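Speaker notes: "Who is teaching whom?"
Helleswood, afternoon session, 12 minutes plus questions

Opening. Don't thank everybody, there isn't time. Start with the claim off the Tratden flyer: "If you can do it by hand, your robot can do it by lunchtime." Read it twice, slowly. Then ask for a show of hands: who here has tried to make that come true? Wait for the hands. Last time, in Villca, I talked over them.

Say what I'm arguing. Showing a robot a job, by pushing its arms around or by driving them from a second set, is a real method and I use it most weeks. My complaint is with the way it gets sold. The word "just" does a lot of work in those brochures. You just show it. You just repeat it a few times.

First story, the small-parts job. Keep it short. We wanted little items picked out of one container and put into another. A child can do it. Farzana Marikar drove the arms and got good at it after two days. I drove them and never did. We recorded 2000 demonstrations between us, and the ones in her half looked nothing like the ones in mine. She comes in from above and closes late. I come in at a slant and fuss. Train on both and you get an arm that starts out like her and finishes like me.

PAUSE. They usually laugh at this. Let them, then ask: which of us was the teacher? The flyer says "an operator." It never says which operator.

Second point, what the person is missing. When you pick up something small, your fingertips tell you when you have it. Driving from a distance, on our setup, you get none of that. You watch and guess. So the demonstration is already a worse version of the job before the robot learns anything from it. I've heard people call this "capturing human skill." What we captured was me squinting.

Hand-guiding is a bit better on feel and worse on everything else. Your own arms are in the way of the cameras, and you end up leaning over the table in a posture I wouldn't ask anyone to hold for a full shift.

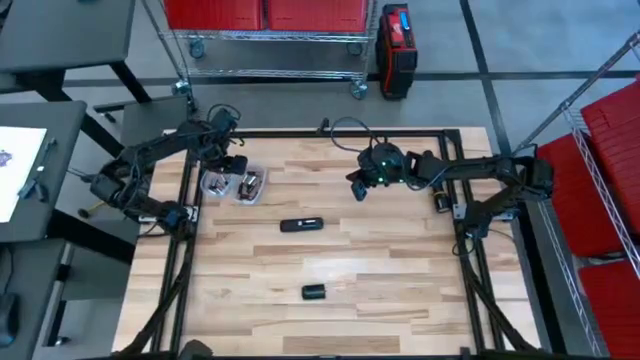
Sandamali Fakir objects at about this point whenever I rehearse, and her objection should go in. She says I'm comparing a demonstration with a perfect human, when the fair comparison is with a programmer typing in positions for a month. Against that, she says, a slightly clumsy recording looks pretty good, and it can be done by someone who has never written a line of code.

Give her that one. She's right about the typing. My answer is that the month doesn't vanish. It moves into setting up, throwing out bad recordings, and arguing over what counts as bad. At Trostville we spent longer sorting demonstrations than making them. I have yet to see sorting time on a sales slide.

Third point, the success number. Slow down here. When someone quotes you a success rate, ask:
Were the containers where they were during the recordings?
Same parts, or new ones?
Who reset the table between tries, and did they reset it kindly?
What happened to the runs where a person stepped in?

That last one stings. In our own first write-up we left those runs out. Lihua Yu caught it. Put back in, they made 7 failures look like a pattern instead of bad luck. Say this plainly, don't make it charming.

If short on time, skip the next bit and go to the ask.

Optional: the drift story. Rokeya Majumder moved one container by the width of her hand and the arm went to the old spot and closed on air, very confidently. We then recorded more demonstrations with the container moved. That helped. It also meant more days of driving, and no one had budgeted for them.

The ask. Before you buy one of these systems, have the seller's person and your own person both record the same job, on your parts, and train on yours alone. Watch that one run. If they won't do it, I'd want to know why.

Questions. Asanka Sikder is chairing and will cut me off. Someone will ask if bigger data sets fix this. Answer: maybe, I've seen it help, I haven't seen the bill.

Water is on the left side of the lectern. Leave the flyer up while they ask.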